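Mollel House shared kitchen and store: walk-round checklist with comments

Used at the spring and autumn checks. Last gone through in May, morning, with the kitchen closed. Items marked C have a comment underneath.

1. Way in and floors
Front door opens fully and closes by itself: OK
Mat flat, no curled corners: C
Floor dry from door to sink: OK
Comment: mat lifts on the hinge side. Turned round for now. Replace before winter.

2. Electrics
Sockets, 230 volt, no cracks or scorching: OK
Kettle and toaster leads clear of the sink: C
Test button on the consumer unit trips and resets: OK
Labels on the consumer unit readable: C
Comment: kettle lead was hanging behind the tap. Moved to the far socket. The label for the store lights has faded and needs writing again in permanent pen.

3. Fire
Blanket on its hook, tapes hanging free: OK
Extinguisher gauge in the green, pin and tag in place: OK
Heat alarm sounds on test: OK
Back door opens from inside without a key: C
Comment: opens, but you have to lift the handle. Job passed to Drisley, number 27 on their sheet.

4. Water
Hot tap warning sign in place: OK
No drips under the sink: OK
Little-used tap in the store run for a few minutes: OK
Stopcock turns: C
Comment: stiff. Worked back and forth a few times and left fully open, then back a quarter turn.

5. Cupboards and shelves
Tall units fixed to the wall: OK
Doors hang straight and stay shut: C
No loose edging or splinters: OK
Cleaning products on the high shelf, lids on: OK
Heavy pans below waist height: OK
Comment: one hinge in the store had two slack screws. Tightened. Close doors after use, as an open one at shin or head height is the most common cause of knocks in our accident book.
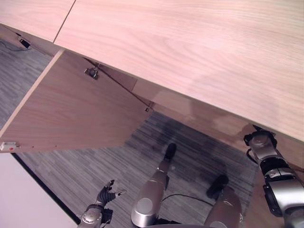 Bożena Wasilewska asked whether child catches could go on the low doors before the toddler group starts back, and whether the magnetic sort would do. She has used the Trandis ones at home and found they came unstuck in steam. Agreed to try screw-on catches on the doors nearest the cooker first.

6. First aid
Box in place and in date: C
Accident book and pen beside it: OK
Comment: eye wash runs out before the next check. Order two.

Still open from last time: item 9 on the old list, the outside step light. Staline have quoted and the part is on order.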